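Sorting Cell, Gullholm Workshop
Notebook entry, December. Scheduled upkeep and return to service.
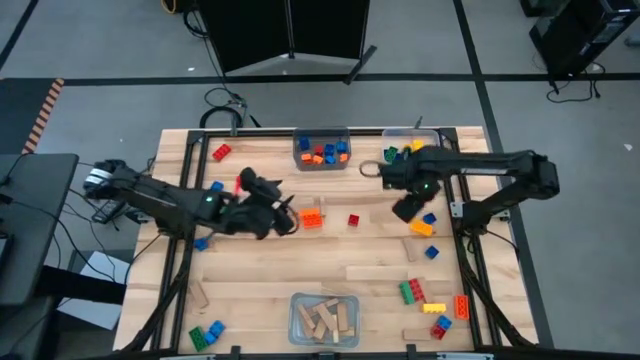 What has to be checked before the two arms are allowed to run together again?
Each arm is homed and run alone first, at reduced speed, through its full reach. The joint readings at the home pose are compared with the stored values, and the gripper opening is measured at both ends of travel. Only when both arms have passed on their own is the shared program loaded, and the first run is made with one person at the stop button.

Condition at start. The cell was handed over with an open note against the left arm: gripper slow to close after long sessions. No fault was stored in the controller. The right arm had no open notes. The Cirau log showed 76 hours of running since the last upkeep, which is within the limit set for this cell.

Work on the left gripper. Power was removed and the lockout tag fitted before the fingers were touched. The fingers were taken off, and the slides were wiped clean and given a thin coat of the light grease from the Clinero kit. Old grease at the back of the left slide had gathered dust and was stiff. The finger screws were refitted with fresh thread lock and tightened in turn. Closing time was then measured over 200 cycles with no load. The spread was small and no slow closures were recorded. The open note has been marked as closed, subject to review at the next upkeep.

Work on the right gripper. Cleaned and greased in the same way for consistency. One finger pad showed wear on its inner face and was replaced from stock. The remaining pads are acceptable. Stock of pads is now 7, and a reorder has been requested from Keskin.

Cables. The runs at both shoulders were inspected by hand with power removed. One tie at the left shoulder had been pulled too tight and was replaced with a hook-and-loop strap. Colleagues are asked not to fit hard ties near a moving joint. The connectors at the controller end were reseated and the strain relief was found to be sound.

Frame and table. All corner fasteners on the aluminum frame were checked with the torque wrench. Two on the rear side took a further quarter turn. Table height was not altered, and the stored table plane therefore remains valid.

Calibration. Both arms were homed and touched off against the reference pin. The left arm agreed with its stored values. The right arm showed a small offset at the wrist, which was corrected and saved under a new file name. The previous file has been kept and should not be deleted until the next upkeep is complete.

Trial with parts. The toy bricks and the wooden blocks remain the standard load for this cell. Bins are to be returned to their usual places before any timed run, as the program does not search for them.

Outstanding: confirm delivery of pads; repeat the closing time test on the left gripper after one full session; update the wall copy of the lockout sheet, which still shows the old breaker number.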